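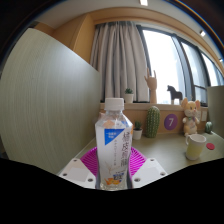 *Hand-held unit closed on a labeled plastic bottle at the desk by the window.*

**Subject:** Re: Gripper budget, second round - hand-held units before arms?
**Date:** Wed 28 March
**List:** equipment-planning

Replying inline to Nelli, with the parts I am not answering trimmed. The short version is that I support buying the hand-held units first, I do not support the quantity, and I think the consumables line is wrong by enough to matter.

> On the last call we agreed to split the request into hand-held grippers
> and arms, and to price them separately. My draft has 16 hand-held units
> in the first order and two arms in the second. The hand-held units use
> the same finger geometry as the arm end effector, so anything we record
> with them should carry over. I would like to place the first order
> before the quarter closes and leave the arms for September.

The split is right. Arms have a long lead time, need a power and floor survey, and pull in the safety review. The hand-held units need a desk and a charger. Holding the cheap item until the expensive one is approved would cost us the whole summer.

The quantity is where I disagree. We have never had more than five people recording at once, and the schedule Roltness circulated for the next two quarters does not change that. I would order 8: five in use, two spare, one kept unmodified as a reference for calibration checks. If we need more, the reorder takes three weeks according to the Lelto quote, and the unit price does not move between the two quantities. The price break is at 30, and we are not going to reach it under either plan.

> Fingers: the quote includes one pair per unit. I did not add spares
> because the ribbed inserts looked fine after the trial.

They looked fine because the trial was short and mostly used cardboard boxes. The ribbed inserts are soft parts and should be budgeted as consumables. Edar ran the same style of insert on their pick line and changed them every 11 weeks on average, on a light duty cycle. Their failure was always the same: one or two ribs tear near the outer curve, the finger still closes, and the grip goes off center by a few millimeters. You do not notice until somebody plots the data.

I would put three spare pairs per unit into the first order. They are inexpensive compared with the unit, they ship in the same box, and a separate purchase order for a bag of soft parts costs us more in handling than the parts do.

Color should be specified on the order as well. The bright magenta is easy to separate from most things we pick up, and the segmentation masks we have were made on it. Lelto lists other colors at the same price and will substitute if the field is left blank. Please fill in the field.

> Side plates: white printed plates, screwed. Rautiainen offered machined
> ones at a higher price. No preference from me.

Printed, for the hand-held units. The load is low, and we can print replacements in-house from the supplier's file. Two conditions:

- The file must be included in the delivery, with the hole positions dimensioned. The last set we received had no drawing, and we measured the holes with calipers.
- The screws must be a standard metric size that we already stock. I would like this written into the order as a line, not agreed to in an email.

For the arms I would pay for the machined plates. The arm can drive a finger into a table at a speed no person would, and a cracked printed plate stops the cell until somebody is available to swap it. Rautiainen's quote is valid until the end of next month, so ask them to hold the price against a September order. They have done that for us before.

> Test objects: can we just use what is lying around?

Mostly, yes. Household and desk objects are the point of the exercise, and they cost nothing. A drink bottle like the one in the photo is a good item for the standard set. It is clear at the shoulder and base, has a wrapped label, and the body narrows a little at the middle, so the fingers have more than one possible seat. It also stands up by itself, which keeps the reset time short.

I would still budget a small amount for objects, for these reasons:

1. Repeatability. If bottles are in the standard set, we need the same bottle at every station. Buy a case, and record the product and size in the asset sheet. Labels change without notice.
2. Transparent parts. Depth readings on clear plastic are poor, and a clear bottle with its label removed is a different object as far as the pipeline is concerned. Both versions should be in the set and should be named separately.
3. Fill level. Nobody wrote down fill level in the trial. Please add a column. A full bottle and an empty one need different closing force, and from the recordings alone I could not sort them reliably.

I suggest a flat allowance for objects, charged to the project and reviewed once at the half-year. Itemizing individual bottles is a waste of your time.

> Space: no cost. We use the existing desks.

There is no rent, but there is some cost. The desk in the photo has a wide window directly behind the work area, and the largest pane is almost pure white. There are ceiling lights in view too, and some rainbow-colored arcs in the upper right corner that I assume are lens flare. For a person glancing at the recording this is harmless. For the tracking it is not, because the exposure follows the window and the near objects go dark.

There is a light grey curtain at that window already, so the cheapest fix is to draw it across during recording. If that leaves too little light, we need a diffuse lamp at each station. I have put in a lamp line for five stations. If the curtain turns out to be enough, strike the line and I will not argue for it.

I would leave the background as it is otherwise. The cactus pots, the plush mouse, the mug and the figures on the windowsill can all stay. The tracker needs texture that does not move, and a bare wall gives it very little. The requirement is that they are not moved in the middle of a session. Stations should carry a visible number, like the round 7 on the wall there, and the same number should go into the session name. That costs nothing and would have saved me two days in the trial.

> Storage: I assumed the existing server.

The existing server has room for the first quarter at the trial's data rate. It does not have room for the second. Two options:

- Add disks to the present server. Cheap, no migration, but the backup window is already tight.
- Move raw recordings to the Edar shared storage and keep only the processed sets locally. There is a monthly fee, and the transfer has to run at night.

I prefer the first for this year. Either way it needs a line in the budget now, with its own approval, because disks went up twice since the last time we bought any and the old figure in the template is stale.

**Proposed changes to the draft**

| Line | Draft | Proposed |
|---|---|---|
| Hand-held units | 16 | 8 |
| Spare finger pairs | none | three per unit |
| Finger color | not stated | magenta, stated on the order |
| Side plates, hand-held | open | printed, file included |
| Side plates, arms | open | machined, price held to September |
| Test objects | none | flat allowance |
| Lamps | none | five, subject to curtain test |
| Storage | none | disks for present server |
| Arms | two | two, no change |

With the smaller unit count, the total for the first order comes out lower than the draft even after the spares, lamps and disks are added. I have not included shipping. Lelto quotes it per crate and has not confirmed whether the spares push us into a second one.

Open items, with owners as I understand them:

- Curtain test at station 7, morning and afternoon, same bottle, same closing sequence. I will do this and post the tracking loss numbers to the list.
- Written confirmation of screw size and plate drawing from Lelto. Nelli.
- Price hold from Rautiainen. Nelli, unless Roltness would rather ask, as they hold the framework agreement.
- Fill level column in the session sheet. Whoever edits the template next.

> If there are no objections I will send the order on Friday.

Please treat the quantity and the missing spares as objections. The rest can be corrected after the order goes out, except the color field, which cannot.

> --
> Nelli Huttunen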